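Brevthorpe opens household chore recording to outside labs, trash task goes first

FOR IMMEDIATE RELEASE

Brevthorpe said this morning it will let outside research groups use its Cukivix collection of hand-recorded household chores. First up: throwing things away. Applications open in January.

Cukivix is a set of demonstrations for training robot arms. A person holds a gripper in each hand, does a chore at a table, and the cameras on the grippers plus one at head height take it all down. No robot needed to make the examples. The learning system gets the footage and the hand motion, and works out what to copy.

The first release covers 13 tasks. All small, all tabletop, all the kind of thing people do at home without much thought. Trash disposal got moved to the front after partner labs kept asking for it. Soft packaging is the trouble. A mug has a shape you can plan for. A chip bag gets a new one every time somebody squeezes it, and shiny film throws off depth estimates on top of that.

"We had tidy data and the models were bad at untidy things," said Natalia Bañuelos, who runs data collection at Brevthorpe. "So now we crumple everything. The operators are told to crumple it differently each time and put it down somewhere else. If two takes look the same I want to know why."

Operators train for 10 hours before any of their takes count. Most of that goes on slowing down. People new to the grippers tend to snatch, and a snatch is over in a few frames, which isnt much for a model to learn from. They also learn to keep the idle hand in a natural spot, and to leave a pause at the start and end of every take so the clips can be cut clean.

Failed grabs stay in. Early on they were thrown out, a decision the team now regrets. A dropped wrapper followed by a second try is recorded as one take and tagged as a recovery. Reviewers only toss takes with lost tracking or a blocked camera. In the last review round 97 percent of takes passed.

Labels are plain text, one line per take, written by the operator and checked by a second person. Osamu Kamata heads that side.

"Short sentences. Put the wrapper in the bin. If a label needs a comma we probaly should of split the take," Kamata said.

Task views, trash disposal, gripper cameras and head camera:

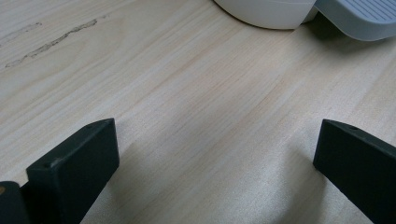
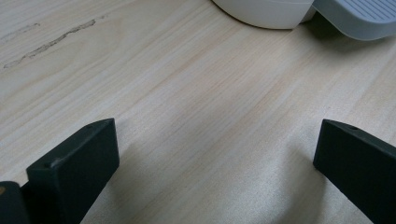
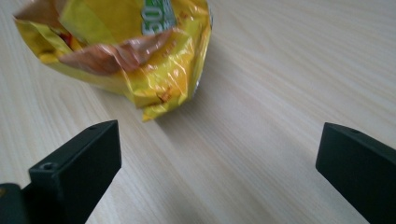
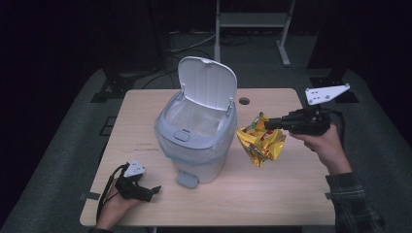 Outside groups can ask for the full set or single tasks. Video, gripper pose and opening width, labels, calibration files. Same format for all tasks, so code written for one should load the rest. Academic use is free. Companies pay a yearly fee, details on request.

Noguchi, the hardware shop that makes the fingers and mounts, will sell a matching kit so labs can record their own takes and add them in. Kit pricing to follow. Drawings for the finger blocks will be posted with the data for anyone who would rather print there own.

Plivach has been testing an early copy with its two-arm setup. Kazuhiro Kobori, an engineer there, said the recovery takes were the part his team used most. "Our policy used to miss a bag and then just carry on to the bin with nothing in the jaws. We want it to go back. For that you need examples of going back."

Around 19 groups are on the waiting list. Brevthorpe will take them in order and expects to clear the list by spring. A second batch of tasks, mostly folding and wiping, is being recorded now. No date on that yet.

Press contact: Sayaka Wada, Brevthorpe communications
Data access and licensing: Rangi Cartwright, Cukivix program office

Interviews by phone or video, mornings best. Sample takes available to press ahead of January, ask Sayaka.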